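Renting the Cabin at Catport: Frequently Asked Questions

Last updated 1st March by Sadia Awan, who got tired of answering these by phone.

How many people does it sleep?

Six, in beds. We have had guests tell us it sleeps more than that, and they are welcome to their opinion, but the water heater holds firm at six. If you bring a seventh person, decide in advance who showers last and be kind to them.

What time can we check in?

Any time after 2 p.m. The key is in the lockbox to the left of the door. The code comes in your booking email, the one you filed under "read later." Please look it up before you lose signal, and you will lose signal at the Kazmi turnoff.

Is there Wi-Fi?

There is a router. On clear evenings it can load a newspaper. Streaming a movie is possible if you start it at breakfast.

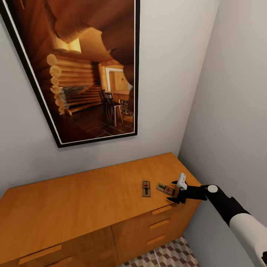
The password is on the card inside the kitchen cupboard, and it is case sensitive. Unplugging the router and plugging it back in does help, but wait a full minute in between.

Do you allow dogs?

Yes, up to 2, for a flat fee of $13 per stay. Cats are also allowed, though no cat has ever seemed pleased with the drive. Tell us when you book so we can put you down for the longer clean. If you don't tell us, the sofa will.

Are there mice?

It's a cabin in the woods. We do what we can, and you can help by keeping food in the lidded tins and taking the trash out at night. If you see one, text Mandla Pretorius. He will answer politely and come by in the morning, which is more than the mouse will do.

How does the heating work?

Electric heaters in the bedrooms and a wood stove downstairs. The first basket of wood is free and the rest is sold by the honor system at the Girkero farm stand. Open the damper before you light anything. 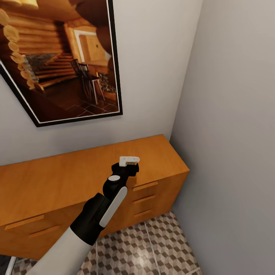
Closing it again is for when the stove is fully out, not for when you are going to bed and feel that it probably is. Ash goes in the metal bucket with the lid. It does not go in the compost, the flower bed or the lake.

Can we get there in winter?

Usually. The county plows as far as the bridge, and the last 400 yards are up to you. In January we ask for snow tires or chains. All-wheel drive is a fine thing and everyone we have ever pulled out of that ditch had it. 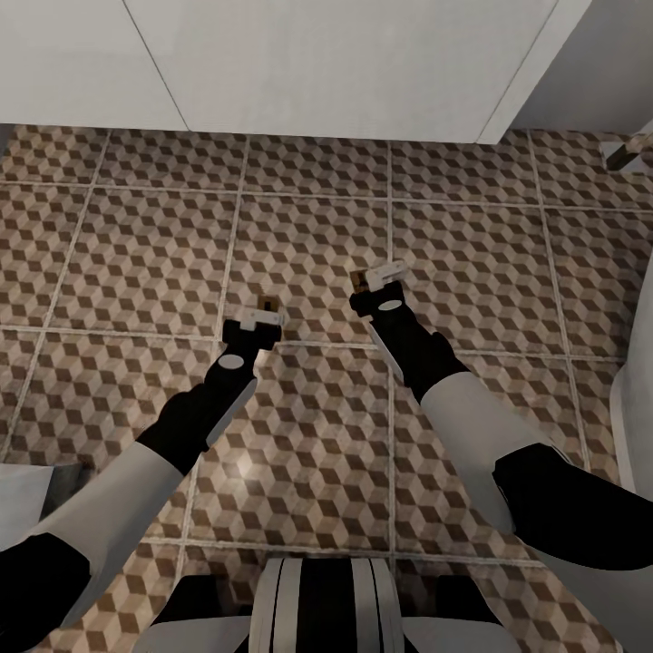
Mandla adds that the ditch is on the right going up, that it looks exactly like road when it snows, and that he would like people to stop following the GPS past the mailbox.

What should we bring?

Towels for swimming, groceries, coffee filters and a flashlight for each person who doesn't like sharing one. Bed linens, bath towels, dish soap and salt are supplied. So is pepper, though it has been there a while.

Is there anything we need to do before leaving?

Start the dishwasher, strip the beds and turn the heaters down to low. Sweep the floors and wipe up any spills, with plain water only. Vinegar and the stronger sprays are hard on the grout, and so are we when we find out.

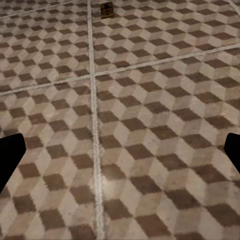
Patterned floor tile. Water only, please.

What is your cancellation policy?

Full refund up to 13 days before arrival, half after that. Rain is not grounds for a refund. Neither is quiet, although one guest did ask.

Do you have another property?

We look after the apartment on Brilside as well. It has better Wi-Fi and a worse view. Ask for dates at the same email address and please say which place you mean.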